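## 4. Cable check and arm reset, Plavano two-arm cell

Do this before the first run of the day and after any change to the work surface.

1. Stop both arms from the Prurkeo panel and wait for motion to end.
2. Check the bolts on the two black mounting plates. Replace any that are rounded.
3. Follow each cable from the base to the wrist. Refit loose clips.
4. Look at the slack at the wrist. It must clear the rim of any basket on the table – a cable resting on a rim will drag the load.

The left wrist cable touches the front of the teal basket in this layout, near the yellow-orange peach. Shorten the loop at the last clip, or move the basket back 50 mm.

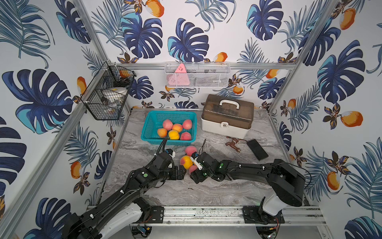 5. Set the speed to 48 per cent and send both arms home, left arm first.
6. Run the Wola fruit program once at this speed. Raise it to 80 per cent if the cables stay clear.

**Caution:** Keep hands out of the cell while the arms are powered, even at low speed.

**Note:** Fault 316 means the grippers are too close together. Back off the right arm and repeat step 5.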